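Nivstead Dish Rack, Black
Item no. 861

Plastic dish rack with slotted dividers for standing plates upright to drain. Sold on its own or as part of the Clevberg worktop set, which adds the wooden mug tree.

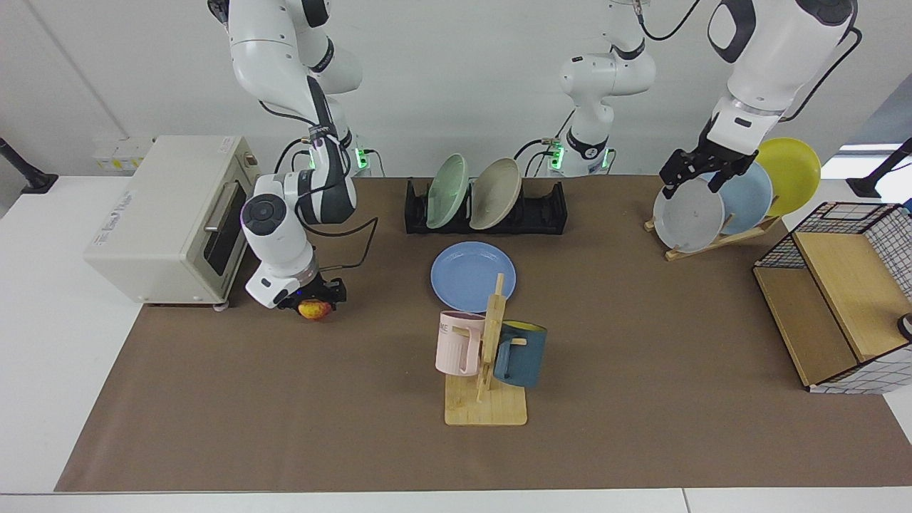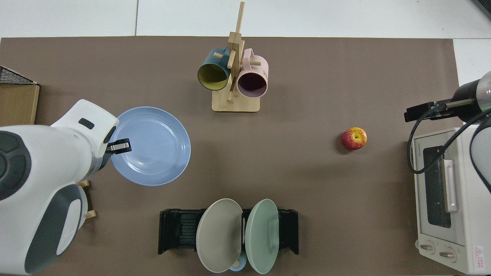 Plates in several colours, shown with the wooden mug tree and a toaster oven. The dish rack is in the first picture.

Details
Colour: black
Material: plastic
Width: 50 cm
Dividers: fixed
Care: wash by hand in warm soapy water. Do not put in the dishwasher.

The dividers take ordinary dinner plates and side plates. Deep bowls will stand in the rack but they use up two slots each. There is no drip tray, so put a cloth or a draining mat underneath if you are not using it next to the sink.

Mug tree
Wood, with a square base and short pegs. Wipe with a damp cloth and do not leave it standing in water. Large mugs hang best on opposite sides, which keeps the weight even. Mugs are not included.

Plates, toaster oven and food are not included with either item.

Delivery and returns
Orders are sent out within 6 working days. Unused items can be returned within 50 days in their original packing. The October price for the Clevberg set is held until December 31, 2023.

Also in this range: Zindura plate stand, Bahrami cutlery holder.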